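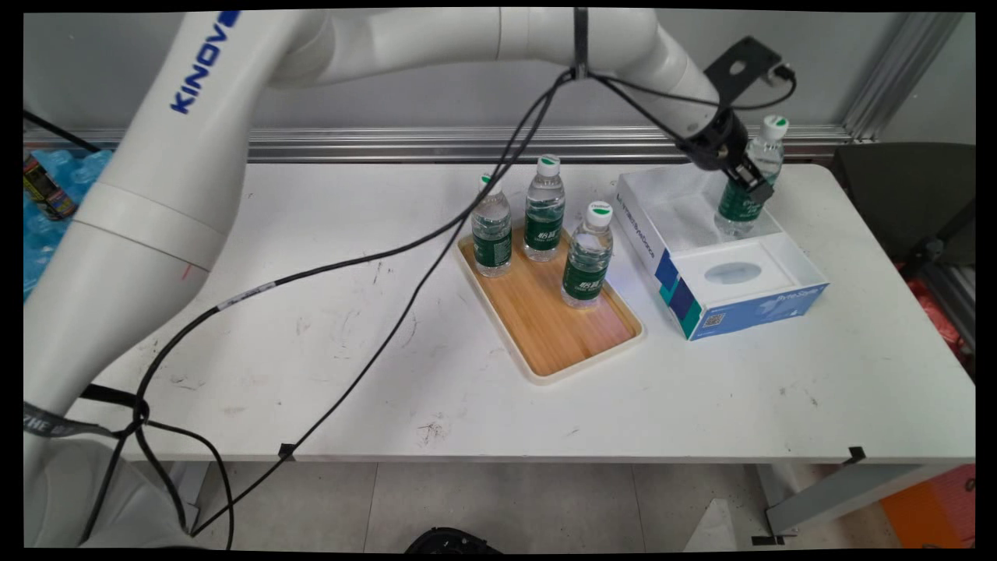 Section 4. Packing bottles into the carton

The Nokano carton is packed from the top, one bottle at a time, from a tray set beside it on the table. Stand the bottles upright on the tray before you start and keep them close together in the middle. Clear water bottles with a dark green label are easy to work with, as the label gives you a plain band to grip at the middle of the bottle. A slight tilt on the way into the open compartment does no harm.

What you need

Nokano carton, assembled as in Section 3
Shallow tray with a raised rim
Filled bottles, caps on
Packing tape, 70 mm wide
One carton label from the Alcombe label sheet

Before you start

1. Wipe the table and let it dry. Scuffs and old marks on the surface do not matter, but grit will scratch the bottom of the carton.

2. Place the carton on one side of the table with the opening facing up. Fold the flaps outward.

3. Press down on the inside corners. If the bottom gives, go back to Section 3 and fold the base again.

4. Put the tray next to the carton. You can set it square or at an angle, whichever makes for an easier reach.

5. Check each cap by hand. A cap that turns freely must be tightened or the bottle set aside.

Note: The inside height of the carton is 241 mm. Measure one bottle with its cap on before packing a new size. Taller bottles need the Drukell tall carton.

Loading the bottles

6. Take hold of the first bottle around the middle of the label. Do not lift by the cap.

7. Lift it clear of the tray rim and bring it over the open compartment.

8. Lower the bottle until the base touches the bottom of the carton, then let go. Do not drop it the last inch – the base fold can open under a sudden load.

9. Fill the far corners first, then work toward yourself.

10. Turn the labels outward if the carton will be opened for display. For storage or shipping, the direction makes no difference.

11. Fill any gap wider than a finger with folded paper. Bottles should not lean when the carton is nudged.

Caution: Do not load more than 12 bottles in one carton, even if there is room for more. The maximum packed weight is 17 lb.

Caution: Never pack a bottle that is leaking or wet on the outside. Damp cardboard loses its strength and the carton may fail when lifted.

Closing the carton

12. Fold in the short flaps, then the long flaps. They should meet without being forced. If they will not lie flat, a bottle is too tall or is standing on a piece of filler.

13. Run one strip of tape along the center seam and down each end.

14. Stick the Alcombe label on a long side, clear of the tape.

15. Lift with both hands under the base. Keep the carton upright – it is not made to be carried or stored on its side.

For stacking limits and pallet patterns, see Section 5. Replacement cartons and compartment inserts are listed under Yupanqui parts at the back of this guide.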